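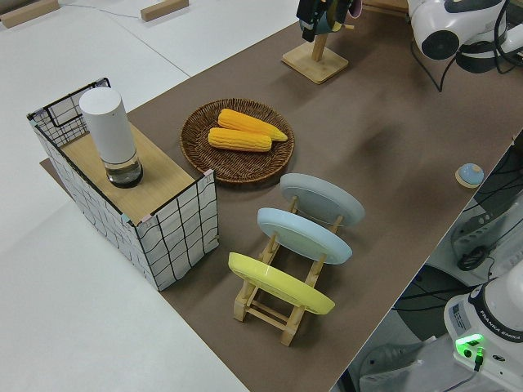 **saltbush_77:** Has anyone kept a mail-order coffee subscription going past the first year? I'm with Ardale, 500 g a month, and it's gone up again. I don't have a proper coffee corner, just a wooden board on top of a patterned box and a wicker plate beside it, so I'm not fussy about gear. I just want decent beans.

**Flevotmont:** Cancel it. Buy from a local roaster and you'll see the roast date before you pay. 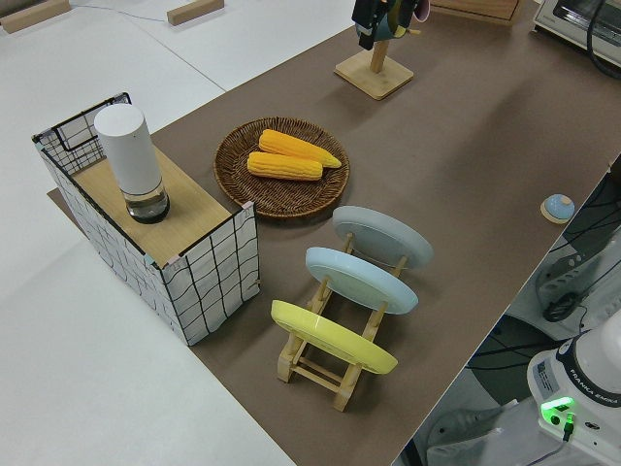

Mine does a dark blend I've bought since December and the flavour hasn't varied.

**jirka881:** Disagree. My nearest roaster is two hours' drive. Post is fine if you freeze half the bag.

**Flevotmont:** Freezing dulls it.

**jirka881:** Not in an airtight bag it doesn't.

**saltbush_77:** I'm regional too, so I'll drop to every second month and try the freezer.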